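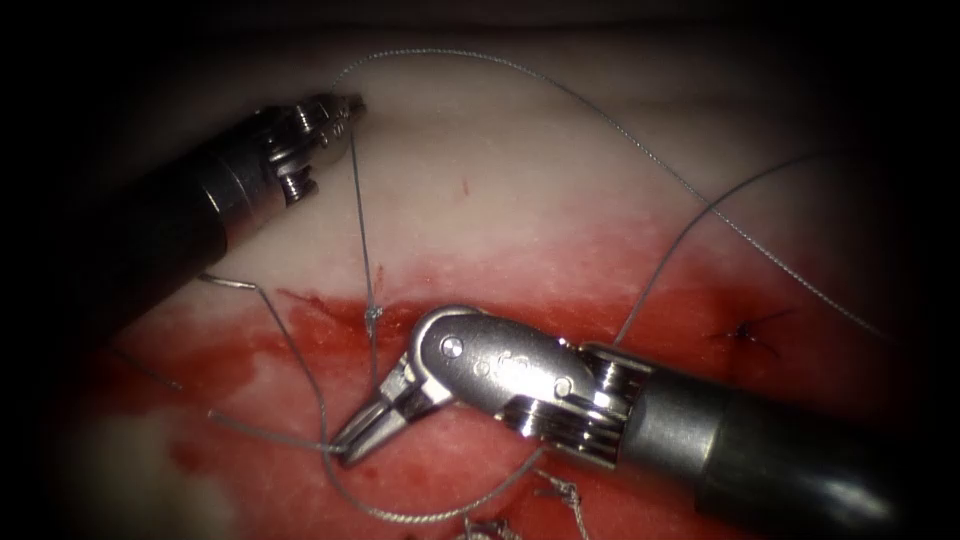

Suture pad notes, December, bench 2

Started 9:40. Pads from the second Hervieu batch, cut down from the large sheet and left flat overnight under the glass plate. The first batch curled at the corners and the stitch line opened under its own tension, which made every closure look worse than it was. The second batch lies flat.

Purpose of the session: decide whether the stained pads are good enough for the closure exercises, or whether we go back to plain white and accept the glare. Huguette wants an answer before she orders more silicone.

Stain

Lower half only, brushed on, two coats. Red pigment in the thin carrier, not the thick one. The thick carrier leaves a skin that peels when the needle comes out, and the flakes end up in the jaws. The thin one soaks in unevenly, so the color is blotchy and the edge against the white half wanders. I had planned to mask the edge with tape. Gwenaël argued for leaving it soft and I now agree with him. A straight edge gives the person suturing a ruler to follow, and they space their bites along it without looking at the tissue.

Contrast, as noted from the monitor:

White half: suture easy to find at any angle. Metal throws highlights close to the jaws and the thread can be lost for a moment right beside them.
Red half: less glare. Thread harder to follow where the stain is darkest. Jaw tips easy to place against the color.
Border: best region for judging depth. Keep the entry points near it.

Light falls off quickly toward the outside of the view. Anything laid down near the margin of the pad is close to unusable, so the working area should be drawn up smaller than the pad itself. I have changed the cutting template to match and put the old one in the drawer marked Plustham, where the other retired templates are.

Thread

Lengths cut at 148 mm. Gaëtan had been using longer pieces and spent much of his time managing the tail. At 148 there is enough for one running pass and a knot, with a short tail that stays inside the lit area. Shorter than that and the last throw gets awkward.

Handling points, for whoever takes over the bench:

Pull the thread through along the surface of the pad, not straight up. Lifting tents the silicone and enlarges the hole.
Park the idle jaws just above the surface. Resting them on the stain marks it.
Hold the free end high and away from the border while the other side is working, so the slack does not fall across the next bite.
Do not regrip the same spot on the thread more than needed. The jaws flatten it and it starts to fray there.

Tear-out

Ran 23 single stitches on an offcut, same depth of bite, increasing pull. Results are in the bench book under Justgate, page 589. Short version: the stained silicone tears a little earlier than the unstained. The difference is small enough that I would not change the exercise for it, but it should be written on the pad label so that nobody compares scores between the two. I did not test across the border, where one side of the stitch is stained and the other is not. That is the case that matters most for us. To do.

Lucienne M. asked whether the carrier weakens the material or whether the offcut was simply thinner. Fair question. I measured the offcut after the pulls and not before, so I cannot say. Repeat with a caliper reading first.

Cleaning

Stain does not come off with water. It does come off slightly with alcohol, so use the damp cloth only on the pad and keep the wipes for metal. Check the pulleys at the wrist for lint when cleaning — thread fibers collect around the small pins and are hard to see without the magnifier. The soft brush from the Undinent kit reaches in. The stiff one is too wide.

Open items

Border tear-out test, both directions.
Caliper readings for all remaining offcuts.
Ask Hervieu if the thin carrier can be supplied with less pigment, for a lighter second coat.
New labels. Huguette has the label stock.
Lucienne Bodin needs two stained pads set aside for her group, uncut.

Recommendation for now: keep the half-and-half pads, thin carrier, soft edge. Brush the third set this afternoon and leave it under the glass plate until tomorrow. Plate is to stay on the left side of the bench, not on the shelf.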